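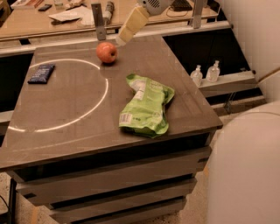 Slide 1. Apple, bar, green bag, on top of the drawers.

Speaker notes — "The Top of the Drawers"
Genivaldo Furtado
Ferora staff lunch talk, Monday, November 17, 2025

Leave slide 1 up while people find chairs. Don't talk over the sandwiches. Start when the chewing dies down.

OPENING
Ask which of the three they'd take. Hands up for the apple. Hands up for the dark blue bar. Hands up for the bright green bag. Expect a lot of virtuous hands for the apple. Remind them we all share a kitchen and have seen one another at four in the afternoon.

My subject today is the flat surface. Specifically, the top of any piece of furniture whose real job is drawers. You buy it for the drawers. You live with the top.

Point at the slide: three drawers underneath, one above the other, and the food is on the lid. Pause here. Somebody from Allell will say "so put it in a drawer." Let them. Then tell the Fallach story.

FALLACH STORY (keep to 2 minutes, it ran to five in rehearsal)
When I worked in the Fallach building I put the snacks in the top drawer to be tidy. Apples too. In October I went looking for a stapler and found an apple that had become more of a rumor. The drawer still smelled of cider when I left the company. Moral, if they want one: fruit goes where you can see it. The stapler never did turn up.

THE APPLE
Red with some yellowish orange on it, sitting toward the back. Back of the surface is where good intentions live. You have to reach past the other stuff to get there, and most of us don't have the shoulders for it after lunch.

If you want people to eat fruit, bring it forward. I tried this at the Pearce site with one bowl. I moved it from the back of the counter to the front, next to the coffee. I have no chart. I have the memory of having to buy more apples, and of paying for them myself.

THE BAR
Flat, dark navy wrapper, over on the left, lying a bit crooked. I'm saying chocolate. Could be one of those oat things. From the back row, hope is free.

Point about flat items: they don't look like clutter, so they stay. An envelope can sit on a hall table for 11 weeks and pass as part of the table. Bars are the same. Check your own desk when you get back, under the mail.

THE GREEN BAG
Crumpled, folded in on itself, pinched at the middle like an hourglass. It's down by the front edge, so by my own theory it wins.

Ask the room: would you throw that out or check it first? Everyone checks it first. A wrinkled bag is a question. This is how bags with four crumbs in them survive a whole quarter at Pearce — each of us picks it up, gives it a squeeze, and puts it back for the next person to deal with.

(If Facilities is in the room, skip the bit about the ants.)

THE WHITE LINE
Someone will ask about the big white curve on the tabletop. Say only that the bar is just inside it and most of what's inside it is bare table, and that I would like my whole house to look like that. Move on.

HOW TO CLEAR A TOP
Read these slowly, people write them down for some reason.
Take everything off. Wipe it. Put back what you'll use this week.
Fruit in front.
Anything flat gets picked up and turned over before it goes back.
Squeeze the bag once. If you had to squeeze it, finish it or bin it.
Do the drawers another day. You will not do the drawers.

The whole job takes about 30 minutes, most of it spent reading old mail.

QUESTIONS
Likely: "What about a tray?" A tray is a smaller top. Same problem, nicer edges.
Likely: "Do you do this at home?" Take a sip of water.
Leave the slide up at the end. Sign-up sheet for the kitchen shelf is by the door, and the pen needs to come back this time.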